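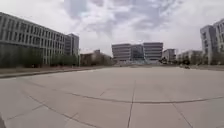

Walking the big concrete plaza — is it worth the detour?

Last updated: July 2021

trallovine_walker wrote:
I've started cutting across the Trallovine campus on my way in, and I do love all that open paving after 30 minutes of narrow kerbs! My mum uses a wheelchair and I'd like to bring her in October. My favourite stretch is the path beside the long hedge, with those lovely feathery grey-green tops. 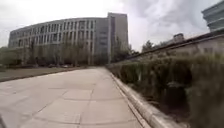 The hedge path, looking towards the big building.

Rafsan Munshi wrote:
Lovely for wheels, I'd say, but bleak. You could put 200 benches out there and still have room for a fair. I'd trade half the slabs for a few proper trees, and I've said so to anyone who'll listen. The blue-violet terrace does cheer it up, mind you, even under a grey sky.

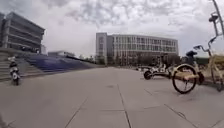
Tharushi Uddin can't agree about the trees, and writes: leave it open, please! My two learned to ride their bikes on slabs just like those, and roots would have the lot lifted in no time. More benches, yes, gladly.

trallovine_walker wrote:
Benches it is, then — Mum will want one near the hedge, and a flask of tea. I do like how people spread out there and still seem to be going along together.
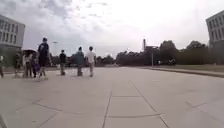 Heading for the trees, one umbrella up.

7 comments · Share this thread
We use cookies to keep you signed in. Accept or manage settings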